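Bokinbridge Bag Words

README and data card, version 3

Bag words are wonderful. Ask a room full of people what they call the thing they bring groceries home in and you'll get sack, bag, poke, tote, carrier, and at least one word that somebody's grandmother made up (those are our favorites!). This dataset is a collection of those words as people in Bokinbridge and Givholm use them, with notes on who says what and what they mean by it.

What's in it

The main file, bagwords.csv, has 593 rows. Each row is one answer from one person to one prompt. There were 80 speakers and 15 prompts, and each speaker got a handful of the prompts, so please don't read a missing answer as "this person has no word for it." After spelling was tidied up, the answers come down to 163 different words and phrases.

Columns:

speaker_id - a short code, no names
town - Bokinbridge, Givholm, or other
age_band - in steps of ten years
prompt_id - see prompts.txt
answer_raw - what the person said, as the note taker wrote it
answer_norm - the tidied form
sure - yes, no, or blank
comment - anything extra the speaker told us

The comment column is where the fun is. One speaker in Givholm says "sack" for paper and "bag" for plastic and got quite heated about people who mix them up. Another says a bag is only a tote if it can stand up by itself on the floor, and that a floppy one is "just a cloth bag." We kept all of it.
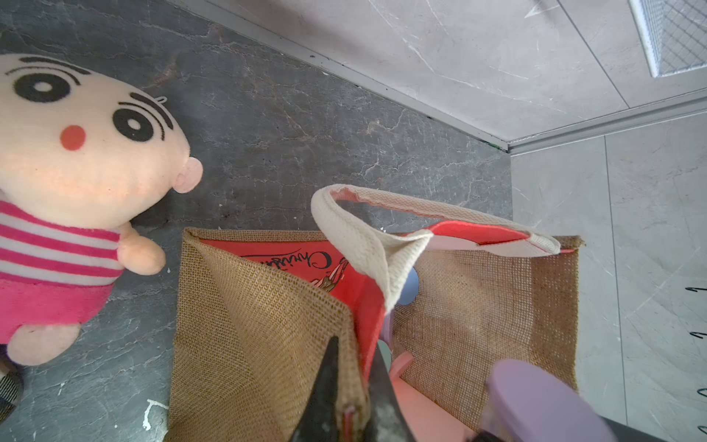
Jute tote with a red inside, plus Crayon Shin-chan.

How the words were collected

Hazel Whitlock and Tiruwork Negash did nearly all the talking, mostly at kitchen tables and once on a very long bus ride. The prompts were read aloud and never showed an object, because early on we found that people read the label or the store name and gave us that instead. A typical prompt goes: "You're carrying library books home. What are they in?" Speakers could give more than one word, and each word got its own row.

Answers were written down on paper and typed into Lalto that evening. If you're going to do something similar, type them up the same day! Handwriting goes stale fast, and we lost a few good comments to it in version 1.

Tidying rules

We kept these simple on purpose.

1. Plurals become singular: "totes" goes to "tote".
2. A describing word stays if the speaker used it as part of the name. "Gunny sack" stays whole. "Big old bag" goes to "bag", with the full answer left in answer_raw.
3. "Tote" and "tote bag" are kept apart. Leonidas Gavalas argued for this and he was right - younger speakers say one and older speakers say the other, and the merged column in version 2 hid it.
4. Words from other languages are left as the speaker said them, in whatever spelling the speaker liked best.
5. "Poke" in the sense of a paper bag is marked in the comment column so that nobody takes it for the verb.

Things to watch for

Prompts 11 and 12 are about presents and they're the messiest part of the file. Prompt 11 asks what you put a present in, and half the speakers wanted to talk about wrapping paper. Prompt 12 adds Christmas, which was meant to help and mostly set off stories. We got gift bag, present bag, Christmas bag, "the good bag" (saved and used again every year), and stocking, which we left in even though it's a different thing. If you need clean data, drop prompt 11 and keep 12, filtered on sure = yes.

The age bands are lopsided too. We have plenty of speakers over sixty and very few under twenty, and the under-twenties all went to the same school in Givholm. "Other" in the town column covers people who had moved in during the past two years. It's too small a group to say anything about, though there's a lovely run of answers from a single family where each generation has its own word for a lunch bag.
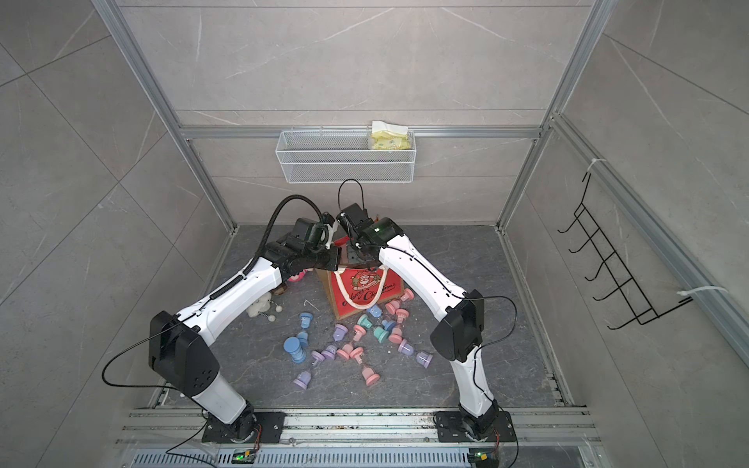
Bokinbridge Language Club / Word Collecting Team

Changes since version 2

- "Tote" and "tote bag" split again (rule 3 above).
- Nine duplicate rows removed. They came from a page that was typed twice.
- Emília Jireš went through every answer_norm by hand and fixed the ones where "carrier" had been read as "courier."
- The sure column now uses blank for "not asked." It used to say no, which was plain wrong.
- prompts.txt has the final wording, including the small change made to prompt 4 in August.

Using the data

You're welcome to use it for teaching, for maps, for your own word lists, or just to settle a family argument. Please credit it as "Bokinbridge Bag Words, version 3." If you quote a comment, quote it whole, and leave the speaker code off.

The paper notes are in the Domański cabinet in the club room, second drawer. Stavros Sfakianakis has the key and is happy to let people look through them, afternoons after 3:30. Bring a pencil.

Still to do

We'd love a round of prompts on boxes, and another on baskets. Someone in Givholm swears there's a local word for the handle of a bag, and we haven't found a second person who uses it. If you know one, write to us!

Contact: Word Collecting Team, Bokinbridge Language Club | © Bokinbridge Language Club | Back to top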